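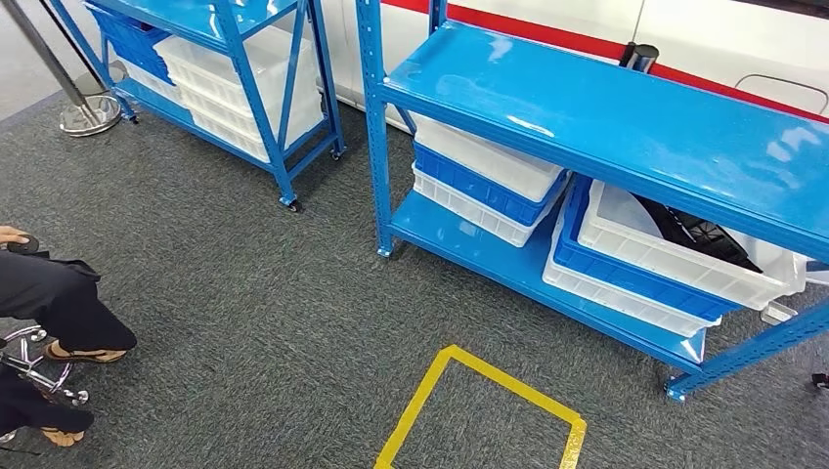
I've been collecting demonstrations for a crate-moving policy since October, and the most useful thing in my whole workspace cost less than lunch. It's floor tape! Before I had it, every session started with me squinting at the floor and guessing where things stood last time, and the data showed it. Now there's a yellow square on the dark gray carpet between the two blue shelving units, a bit scuffed along one side by this point, and every run starts from that square. If you're gathering examples at home or in a small shop and you only take one tip from this page, take that one. The rest are in no order at all.

Tape on carpet

Vacuum first, then vacuum again. Press the tape down with the back of a spoon (I'm serious, a wooden spoon, bowl side down) and let it sit overnight before you roll anything over it. When one edge starts looking tired, replace that edge only. I used to rip up the whole square and lay a fresh one, and of course the fresh one landed a finger's width off and I had two batches of data that didn't quite agree with each other. Photograph the corners with a ruler lying next to them before you peel anything.

Shelves on wheels

I love shelving with casters and I also curse it weekly. You can change the layout in a minute, which is great for variety. You can also change it with your hip on the way past, which is not so great. Mine don't lock, so I cut little wedges from an old rubber doormat and kick one under a wheel at each end. Cheap doorstops work too but they stick out and you will trip.

If you do want the shelf in different spots, and you should, move it on purpose and write it down. I keep a strip of masking tape on my notebook cover with the layout letter of the day. Layout C is shelf pulled a hand closer, layout D is shelf turned a little, and so on. Ten episodes per layout, then shuffle. I did 100 in a row on layout A when I started and the policy learned layout A beautifully and nothing else whatsoever.

Crates that won't behave

Get more than one color. Mine are blue and white, and mixing them in the stacks fixed a strange habit where the thing reached for white every time. Leave some of them messy, too! My first instinct was to straighten every stack before pressing record, and I had to train myself out of it. A crate tipped over into another one is exactly what you'll get on a real Tuesday-afternoon kind of shelf, or any afternoon really, and the model needs to have met it. Same with something left inside a crate. I leave odd plastic bits in there all the time now.

One thing to watch is a crate jammed up tight under the shelf above it. Those come out with a jerk, and a jerk in the demonstration is a jerk you'll see again later, forever. Either drag it out slowly, all the way, or start the episode over. Don't "save" it halfway.

Shiny stuff

Glossy paint throws back the ceiling lights in long pale streaks, and my top shelf is terrible for it. I tried covering it with brown paper, which made for lovely clean footage and a policy that got confused the minute the paper came off. So I went back to bare metal and now I change the lighting instead. One batch with all the overheads on, one with half, one late in the day with the blinds open. Wipe dusty shelves with a barely damp cloth between batches if you like, but don't polish them. I polished mine once with some Vomholm spray I had under the sink and it was like working next to a mirror.

Sit down, and sit in the same place

Long sessions wreck your back, so use a chair. Then put a dot of tape on the floor where the chair goes. People drift. I drift, my brother-in-law drifts, everybody scoots forward when a grab gets tricky. It changes how you see the shelf and it changes how you move. If somebody else is taking a turn, let them do five or so throwaway episodes first and delete those without looking at them.

Tiburcio Ochoa, who got me into all this, taught me to say the task out loud before each take: "white crate, lower shelf, to the square." It feels silly for the first hour. It also makes it really hard to wander off halfway and do a different task than the one in your log, and I had plenty of those in the early folders.

Logging without losing your mind

I tried a spreadsheet, then an app called Kellel, and ended up back with a paper notebook and a Mertens pencil on a string. One line per episode: number, layout letter, task, keep or toss. At the end of the day I type it in. My total stands at 1,429 episodes with over 67 hours behind it, counting the tossed ones, and I can still find any single take by flipping pages.

Toss more than you want to. A hesitation in the middle is fine, a real pause while you think about dinner isn't. Failures are worth keeping if you recovered from them properly, so I mark those with a little R and keep them in their own folder. When I mixed in a small helping of the R folder, the drops got a lot less dramatic.

Backups

Copy everything before you look at it. I do mine while the coffee is brewing, onto a Celtlow drive that lives in a kitchen drawer with the rubber bands. And give the folders boring names with the layout letter first. I still have one called "good ones final 2" and I couldn't tell you what's in it.

Next on my list is lining the crate bottoms with felt to cut the rattle. If you've tried it, let me know what glue you used, mine peels off at the corners.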